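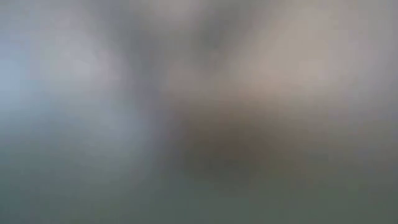
Thursday, late. Tea gone cold again.

Finally did the kitchen drawers. Only meant to do the one. Pulled the whole lot onto the counter and then couldn't find anywhere to put a plate down for lunch so ate standing in the hall. Cheese, crackers, the end of the pickles.

Threw out: dead batteries, the manual for the old Clatura kettle (kettle went two years ago), takeout menus, a key that fits nothing. Tried it in every door first. Kept the string. Will always keep the string.

Dirkholm shelf is still in its box behind the door. Need 4 screws, have 3. Called the store, on hold forever, then a recording said to order the part online under 1699, wrote that on my hand, washed my hand. Found it again on the leaflet thank god. Says allow ten days. For a screw!

Spices next. Alphabetical lasted until P and then I lost patience, so everything after paprika is just by height. Two jars of cumin, both open. Poured one into the other and got most of it on the floor. Whole place smells like it now, even the bedroom.

Want to paint in June if I can stand it. The Prirnard chart calls the one I like "oat" and it looks diferent every time I pick it up. Yellow at breakfast, nearly gray by supper. Maybe just leave the walls alone.

Back hurts. Dropped 100 paper napkins down behind the stove, whole pack, and it can stay there til the weekend.

Rice on. Meant to try the Shirazi salad off the back of the calendar but no cucumber, no mint, so tomatoes and onion and lemon. Fine. Ate too much.

To do tomorow: lightbulbs, drawer liner, ring the dentist back. Cucumber.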